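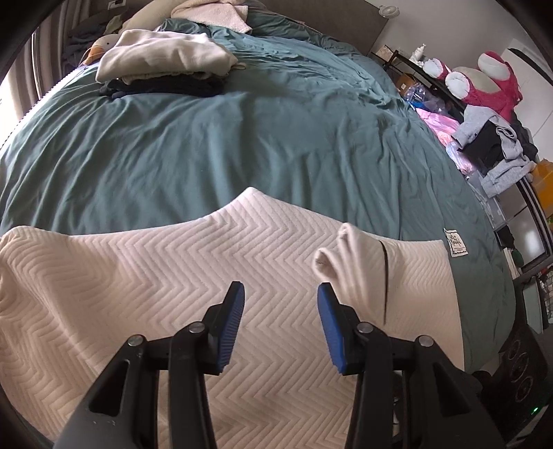 Foot of the bed, quilted piece and one rolled sock. Room 2, Skudstead.

Bedroom and Bedding Check, Skudstead guest house
January 2022

I go through this list every time a room changes hands, and I always end up writing more in the comments than the form has space for, so please bear with me!

1. Walkway at foot of bed clear: OK
Plenty of room to get past, even with an armful of laundry.

2. Duvet hanging clear of the floor: OK, after a tug
It had slipped down on the window side and I nearly caught my own foot in it. Pull it up before you do anything else, please.

3. Stray items picked off the bed: TO DO
Socks, hairs, threads, all of it. Run your hand over the white quilting (the zigzag stitching is lovely, but it does hold on to every little thing) and give it a good shake by the window.

4. Care labels present and readable: CHECK AGAIN
I want these read in good light with my glasses on. If a label has faded past reading, wash cool and write it in the Koseo linen book, entry 358 onward.
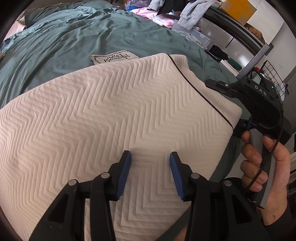 5. Seams, piping and stitching sound: CHECK AGAIN
Go slowly along every edge of the pillows with your fingertips. A popped stitch takes a minute to mend now and a whole evening in July when we're full, as I learned the hard way.

6. Small cushions and soft toys: TO DO
Tug the trims and the eyes, gently. Anything that gives goes in the mending basket (yes, even the favorites).

7. Storage bins and bags: TO DO
Lids on, clothes folded inside, nothing draped over the top. Plastic bags go up on the high shelf, well out of reach of little ones.

8. Heater 3 feet from bedding: OK
Measured it twice, and the Endale cord is in good shape.

9. Smoke alarm tested: OK
Loud enough to bring the dog running.

Spare pillow covers are on order from Flondov, so hang on to the old ones for now.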